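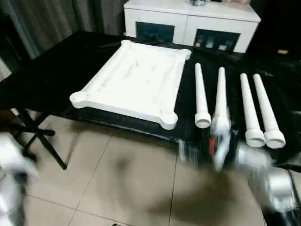 Tarkgate Facilities Support
Ticket 254: Small stool, legs do not seat fully on corner fittings
Category: Furniture and fittings
Location: Reten building, ground floor
Reported by: Annick Gagnon
Priority: Normal
Status: Closed

Initial report
The white stool supplied under the Barros order cannot be assembled as set out in the leaflet. The top has a raised rim and a rounded knob at each corner, and each leg is to be pushed on by its wide end. Three legs go on with hand pressure. The fourth stops short and leaves a visible gap at the collar. The stool rocks when stood upright. Please advise whether a replacement leg should be ordered.

Support, 09:40
Thank you for your report. Before a replacement is considered, please confirm the following.
Does the fault stay with the leg, or with the corner, when two legs are exchanged?
Is there any moulding waste inside the cup of the affected leg?
Has any adhesive, tape or lubricant been applied?
Please carry out the work with the top upside down on a covered table. The finish marks easily on bare surfaces.

Requester, 11:15
The legs have been exchanged as requested. The fault stays with the corner. All four legs stop short on the same knob, and the leg first thought to be faulty fits elsewhere without difficulty. The cups have been checked with a torch and are clear. No adhesive or lubricant has been used.

Support, 11:50
The result indicates the corner fitting and the legs may be retained. Please examine the base of the knob, where it meets the rim, for a raised line of surplus plastic. This has been recorded on two earlier tickets for the same order. If a line is present, it may be removed with fine abrasive paper, grade 400, used dry and by hand. Knives and files are not to be used. Try the leg after every few strokes, as too much removal will leave the joint slack and cannot be put right.

Once the leg will start on the knob, press it straight down and turn it through 90 degrees until the collar meets the rim. Please do not strike the leg with a mallet. Each leg has a joint part of the way along its length, and side loading at that point should be avoided.

Requester, 14:05
A raised line was found on the inner side of the knob and has been taken down. The leg now seats, although it is noticeably stiffer than the other three. The stool stands level on the tiled floor and on carpet. The leaflet shows the turn in step 5 but does not say in which direction. We turned clockwise, seen from the narrow end of the leg.

Support, 14:30
Clockwise is correct. The stiffness is acceptable and no further material should be removed. The omission in step 5 has been passed to Godow, who prepare the assembly leaflets, with a request that an arrow be added at the next printing.

Resolution
Surplus plastic removed from one corner knob. All legs seated. No parts issued and no charge raised. The stool may be put into use. Any looseness should be reported under the same ticket number, which can be reopened on request until the end of November.

Linked records: Barros order, delivery note held at Reten reception.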